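**Studio apartments with the bed near the kitchen, would you?**

**mossyboots** · 27 September 2023
So I toured a studio in Dallby on my lunch break and the bed spot is pretty much at the end of the counter. Rent is $1515, and the regular one-bedroom upstairs is $1569. I kind of love the little one though?? Talk me out of it (or into it!)

**Drip_Tray**
Out of it. I did two years like that and my pillow smelled like onions the whole time. You're saving 54 bucks a month, come on.

**halfpinthank**
Disagree! Mine in Purneck is laid out the same way and I sleep fine. Get a decent fan, wash your sheets, done. Long dark gray counter in the first one:
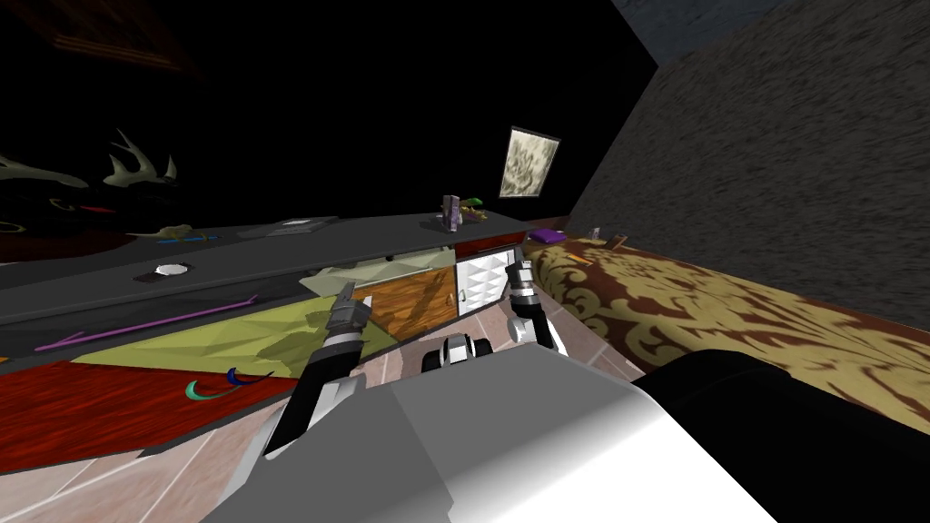
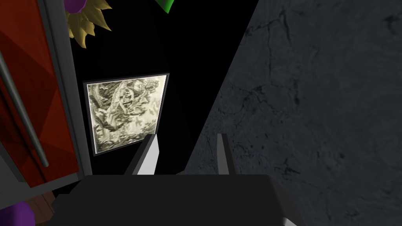
**mossyboots**
Does a plug-in air filter do anything for cooking smells?

**halfpinthank**
Only if it has a carbon filter. The plain kind catches dust and lets the smell right through. I paid $174 for my Kuzmenko and swap the carbon every March.

**Drip_Tray**
$174 plus refills, so there go your first few months of savings lol. Take the one-bedroom and shut the door.

**halfpinthank**
Some of us don't fry onions at midnight, Drip.

**mossyboots**
Ok I do fry onions at midnight. Going back to look at the upstairs one, will ask if they'd come down a little.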